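Toy bin check, February – my notes

I do this one with a coffee in hand, so bear with me! Tick as you go.

Bin walls: OK. Marked up along the top edge, but I ran my hand all the way round and felt no cracks.
Bin floor: OK. No sharp bits.
Table edges: OK, no splinters.
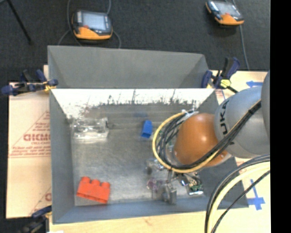
Reading time: 1 min

Small pieces: NEEDS A LOOK. The orange-red brick and the blue block are fine by me – it's the see-through ones I worry about, they nearly vanish against the gray. Could we keep those in a lidded tub, please?
Blue tape on table: OK, leave it.

Mwende has the next check.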